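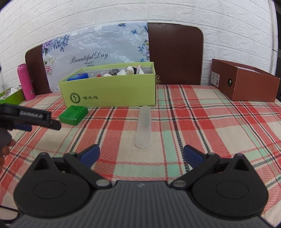

Assunto: Re: Prazo de entrega dos formulários de renovação

Prezados associados,

Em resposta à mensagem transcrita abaixo, a Secretaria da Associação Onirdale informa que o prazo para renovação das assinaturas da biblioteca foi prorrogado até 6 de dezembro. O valor anual permanece em 340 reais. Os formulários já entregues na unidade Borbély continuam válidos e dispensam novo envio.

Solicita-se que os comprovantes de pagamento sejam remetidos em arquivo único, com o número de inscrição no campo de assunto.

Atenciosamente,
Secretaria da Associação Onirdale

Em 15 de outubro de 2026, a unidade Flavia escreveu:
> Prezados,
> Recebemos consultas de associados que não conseguiram concluir a renovação pelo sistema Zusto. A inscrição 441, por exemplo, consta como pendente, embora quitada.
> Haverá prorrogação do prazo? O valor de 300 reais para estudantes será mantido?
> Cordialmente,
> Unidade Flavia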